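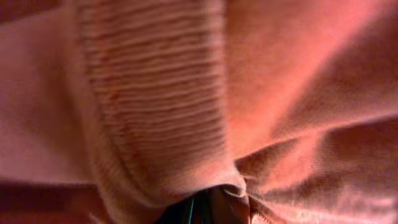
Folding and sorting: your questions

Drirnesby Clothing Exchange takes in clean clothes, sorts them and passes them on to families in the area. These are the questions we get asked most at the door and by email. Last updated 7/27/24.

Do clothes have to be folded when I bring them in?

No. Bags of unfolded clothes are fine as long as everything in them is clean and dry. Folded items do get through sorting faster, and you can fit more in a bag.

How should I fold a sweatshirt?

Lay it face down and smooth it from the collar to the hem. Bring each side in to the middle with the sleeve laid straight down the back, then fold up from the bottom in two goes. Keep the ribbed cuffs flat inside the fold. If they bunch up you get a lump that tips the pile over.

The cuffs on mine have gone baggy. Will you still take it?

Usually, yes. Ribbing that has relaxed a bit often pulls back in after a wash. If the cuff is torn away at the seam, put it in the textile recycling sack by the door.

What about bobbles and fuzz?

Light bobbling is fine. We have a fabric shaver and use it on anything that needs it.

How high can a pile go?

We stop at 13 items for T-shirts and 16 for children's sizes. Jumpers and sweatshirts are thicker, so use your eye. Piles go against the wall at the back of the table, where they are less likely to slide.
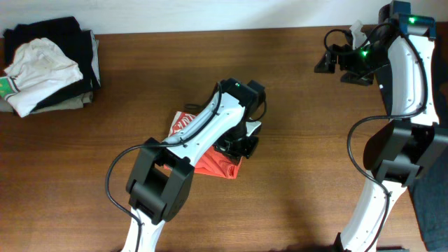

Black, white and beige items piled at the back of the table.

Do you sort by colour?

Only at the end. Type comes first, then size. Colour matters for the rail at the front, but in the piles it makes no difference — a white T-shirt can sit on a black one.

Do you take stained whites?

Faint marks, yes, if they are unlikely to show when worn. Yellowed underarms and set stains go to recycling.

Which items can't you accept?

Underwear that has been worn, school uniform with a name printed on the outside, and anything damp. We also can't take duvets or pillows, as there is nowhere to store them.

Can I come and help fold?

Yes, you don't need to book. Ask for Donnie Cairns when you arrive and he will find you a space at a table. Children over eight can help if an adult stays with them.

How much do you get through?

In a normal month, more than 200 items. November is busier, when people start looking for warm layers.

Can I request a particular size?

Leave a note in the request book with the size and type of clothing, and a phone number. We keep things aside for 2 weeks. After that they go back on the rail.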